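Markurden Border Chronology – data card

Markurden is a table of dated events in the history of a contested upland district, from the first surviving tax roll to the end of colonial rule. It was put together for teaching and for simple timeline work. Each row holds one event, one place and at least one source.

The current release has 1,084 rows drawn from 553 sources. Most are court records, mission letters and district reports. Oral accounts make up a small share and are marked "oral" in the source_type column.

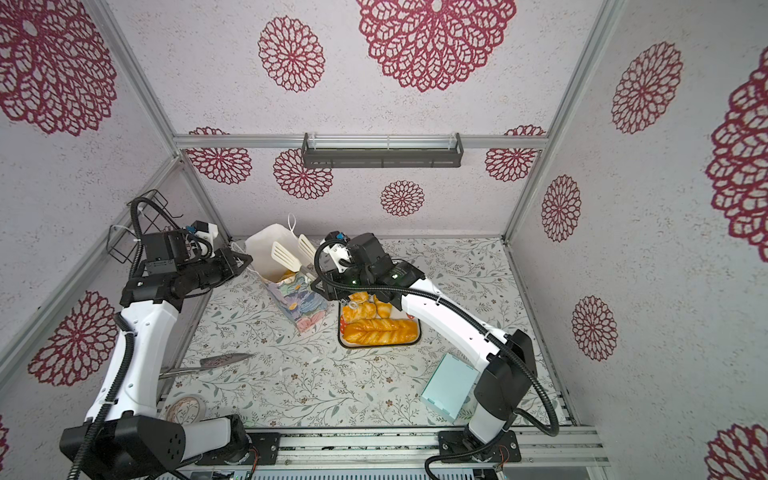 M. Godinho
Data editor, Markurden project
Updated 3 August 2024

Fields

There are 14 columns. The ones most people need are event_id, date_from, date_to, place, event_type and source_id. Dates are stored as text, as many records give only a year or a season. A blank date_to means the end of the event is not known – it does not mean the event lasted one day.

Place names follow the spelling in the Altov gazetteer. Older spellings are kept in place_alt, split by semicolons.

Known gaps

Raids and land disputes are well covered. Harvests, marriages and local trade are thin, and the written sources come mostly from officials who lived outside the district. Row counts should not be read as a measure of how often something took place.

Changes

The May release had nearly 1,000 rows. Duplicate entries for the river crossings have since been merged, and new rows were added from the second set of mission letters. Nested source notes are now handled by Indent, our small cleanup script, in the tools folder.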